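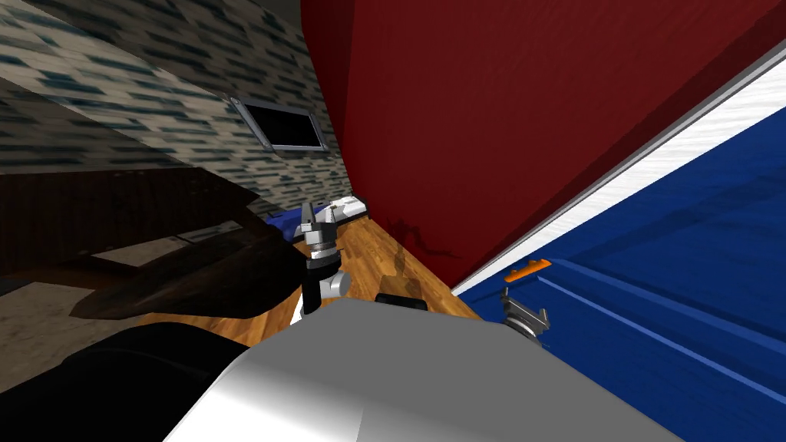 Home | Shop | Notebooks | Planners | Cart (0)

Dellidine Plot Notebook

A notebook for people writing mysteries, family sagas, anything with a lot of people in it who know things about each other. 146 pages. Sewn binding, lies flat on a desk. Fits in a coat pocket if the coat's a big one.

What's inside:

Character pages up front, 27 of them. Name, age, what they want, what they're hiding, who they've lied to. Small box for eye color becuase everybody forgets eye color.

Timeline spread — one long strip across two pages, blank, mark it off in days or years, up to you.

Clue log. Where it's planted, who sees it, what chapter it pays off. Last column is for red herrings.

The rest is lined. Narrow rule. No prompts, no quotes from famous authors at the bottom of the page.

Two ribbons, one red, one gray. Pocket in the back cover for receipts, index cards etc.

Covers: Plindetti cloth in navy, rust or moss. Moss is out until the end of May. Rust is nearly gone too, not sure when we get more.

Paper is cream, takes fountain pen fine. Heavy markers will show through. Gel pens need a second to dry if you're left handed.

Designed by Dilani Karunaratne, who wrote over half of her Grurketti novels in the test copies and kept asking for a bigger clue log. So it's bigger. If you have the first edition, the new one has the same trim size and still fits the Munshi slipcover. The old elastic band is gone — it left a dent in the cover.

Refills: there arent any. It's a bound book. People ask.

Book clubs and writing groups, ask for the group price before you order, we can't take it off after. Write to Anwara Bhattacharjee at the shop, say how many and which color, and give a second choice on color.

Orders go out Tuesdays and Fridays. Gift wrap is plain brown paper and string, tick the box at checkout. Returns fine if you haven't written in it.

Contact us | Shipping and returns | © 2026 Dellidine | Back to top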